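Rolthorpe: Töpferstempel und Graffiti auf römischer Gebrauchskeramik
Stand: 2021-01-07

Schön, dass ihr reinschaut! Rolthorpe ist meine kleine Sammlung von Stempeln und Ritzungen auf römischer Keramik, angefangen als Anhang zur Magisterarbeit und dann (wie das so geht) immer weiter gewachsen. Drin sind im Moment 784 Einträge, einer pro Scherbe, auch wenn auf einer Scherbe zwei Stempel sitzen.

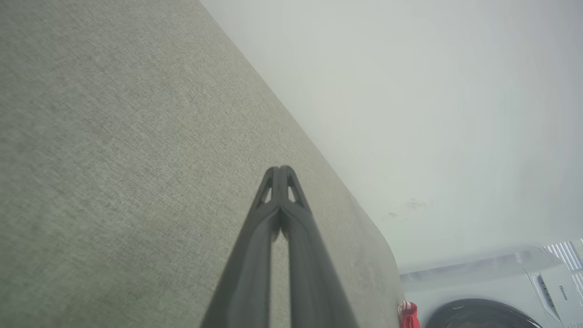 Die Haupttabelle heißt stempel.csv, Trennzeichen ist das Semikolon, Kodierung UTF-8. Wer sie in Excel per Doppelklick öffnet, bekommt kaputte Umlaute, also bitte über den Import gehen. Die wichtigsten Spalten:

id: laufende Nummer, wird nie neu vergeben
lesung: Text nach Leidener Klammersystem
gattung: Terra Sigillata, Amphore, Reibschüssel, sonstige
datierung_von, datierung_bis: Jahre n. Chr., leer heißt unbekannt
sicherheit: 1 bis 3, und die 3 ist wirklich nur geraten

Bei 70 Stücken ist die Lesung strittig. Da haben Lauri Valtonen und ich uns wochenlang Mails geschrieben, und beide Vorschläge stehen jetzt nebeneinander in lesung und lesung_alt.
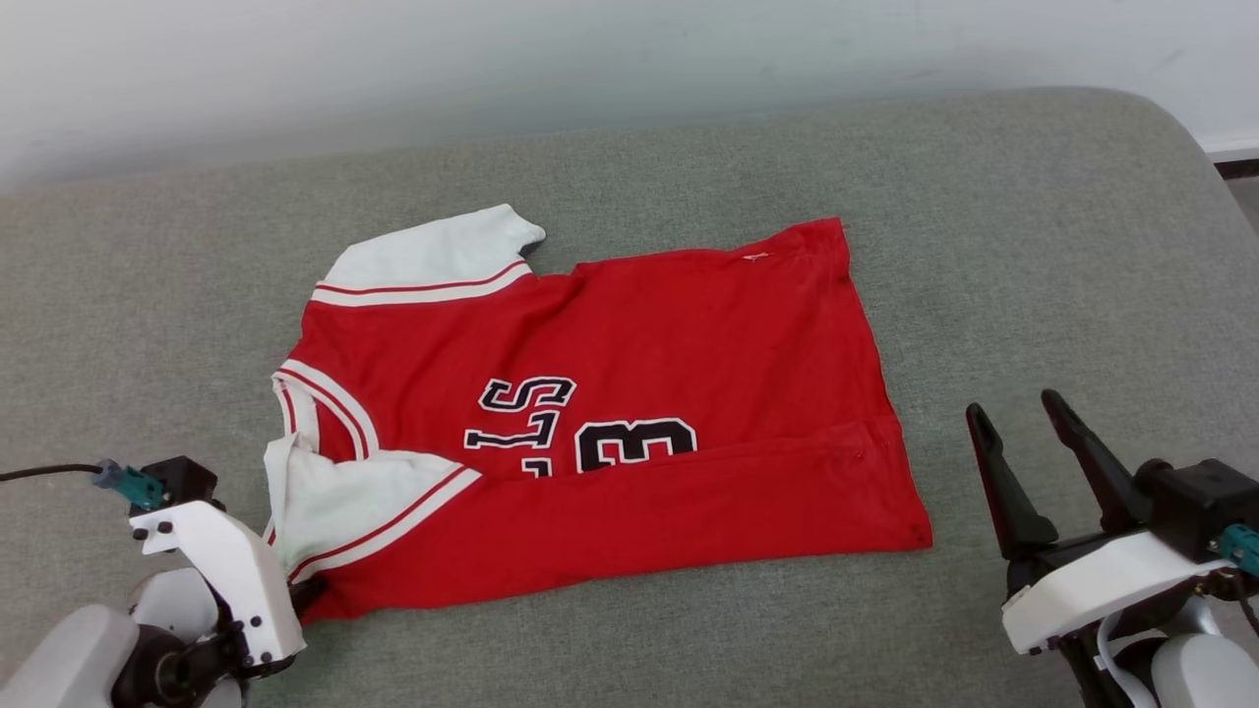

Die Umzeichnungen liegen im Ordner zeichnungen als TIFF mit 300 dpi, Maßstab 1:1. Für 33 Einträge fehlen sie noch, die schiebe ich im März nach! Gezeichnet hat fast alles Nghĩa Lã, die Reibschüsseln sind von mir, das sieht man leider auch.

Fundorte gebe ich nur auf Gemeindeebene an. Genauere Koordinaten verschicke ich auf Anfrage, wenn ihr kurz schreibt, wofür ihr sie braucht.

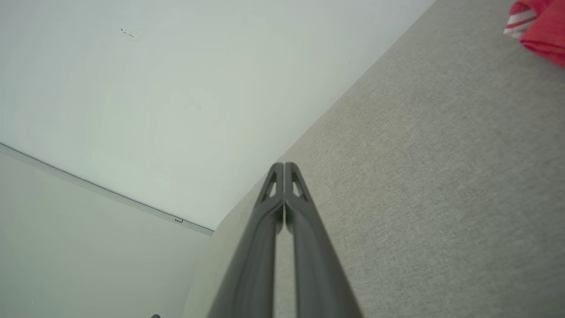

Lizenz ist CC BY 4.0, beim Zitieren bitte die Version mit angeben, denn die Datierungen ändern sich noch. Fehler gern direkt an mich, am liebsten mit id und Literaturhinweis.

Kacper Szewczyk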